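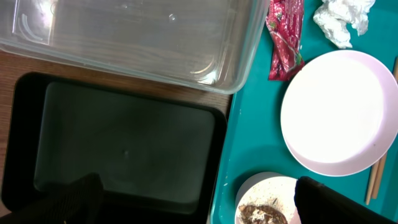
The tray-clearing test, from the wrist camera on one of the arms.

Clearing a used lunch tray is dull work, and a good way to compare grippers. At Pleverby, Ieva Kuusk is trying two black finger designs, the Urberg and the Tulix, on plates, wrappers and chopsticks. Each gets 40 attempts per item.

"Plates are hard," she says. "The rim is low and the fingers are thick."
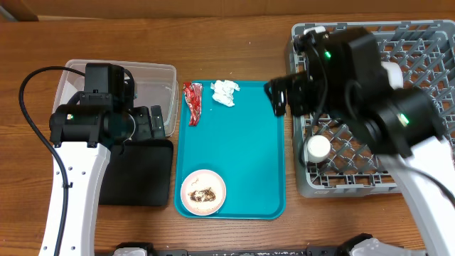
Tyson Fraser

Tissue is another matter – it folds into any grip. Kuusk also wants the head camera and wrist view compared before January. The wrist view is close, but the fingers can hide part of a bowl. Her log has 1425 entries so far.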